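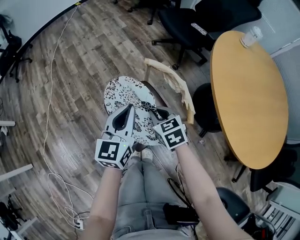
Section 4: Hanging plates on the wall with the Toveck spring hanger

Right, this is the part most people skip to, so I'll keep the chat down (I won't manage it). By now you should have chosen your plates, measured them and laid them out on the floor in the order you want. If you haven't, go back to Section 3 and do it, I'll wait. Patterned plates like a black and white floral one have a right way up more often than you'd think, so decide which edge is the top and put a bit of masking tape on the back.

What you need

Toveck spring hangers, one per plate
The wall hooks that came in the same bag
Masking tape and a soft pencil
A small hammer
A folded towel, thick as you like

Fitting the hanger

1. Turn the plate face down on the towel. I do mine on the bed, but a table is fine if the towel's big enough.

2. Check the size on the hanger packet against your plate. The small one goes up to 14 cm and the large one takes over from there. If you're right on the line, go up a size. I went down a size once with a lovely old Herach saucer and spent the evening gluing it.

3. Hook the two bottom claws over the rim first. They have little clear sleeves on them, and the sleeves should sit flat against the glaze.

4. Hold the bottom claws still with one hand and pull the top of the hanger towards the top edge with the other. Stretch it slowly! Let the upper claws down onto the rim, don't let them snap.

5. Pick the plate up by the hanger, low over the towel, and give it a gentle wiggle. Nothing should slide. If it does, the springs are too slack and you want the smaller size.

Caution: never use a spring hanger on a plate with a crack or an old repair. The springs pull all the time, day and night, and a hairline you can hardly see will get longer. Use the stick-on disc from Section 6 for those.

Note: plates with a scalloped edge are a bit of a faff. Put the claws in the dips and they'll stay where they are.

Marking the wall

6. Cut a paper circle for each plate (a newspaper does nicely) and tape the circles up. Live with them overnight if you can bear to. I moved mine four times.

7. With the hanger on, measure from the top of the plate down to the middle of the stretched wire loop. Write it on the paper circle and mark the same distance down from its top edge. That's where your hook goes.

8. Tap the hook in through the paper, then tear the paper away. On plasterboard, check behind first with a detector. On brick you'll need a plug and screw, and the Rønning ones fit the hook plate without any fiddling.

Caution: keep clear of the strip directly above and below sockets and switches. Cables usually run there.

Getting the height right

My friend Joar Lunde hangs everything too high and then complains that the room looks short. I start the lowest plate 88 cm above the back of the sofa when it's over a hall bench, and 62 cm when it's over a proper sofa that people lean back on. Over a doorway, just go by eye.

9. Hang the middle plate first and work outwards. Leave about 100 mm between rims to begin with and close it up later if it looks gappy.

10. Stand at the far side of the room, squint, and nudge each plate until the pattern sits straight.

Looking after them

Dust with a dry paintbrush, the soft sort. Once a year (I do it in October, when the windows get cleaned too) take every plate down, wash it by hand and look at the sleeves on the claws. If they've gone yellow or split, swap them. Clinaveck sells them in little bags and they fit both sizes of hanger.

Next up is Section 5, platters and oval dishes, which need two hooks and a bit more patience.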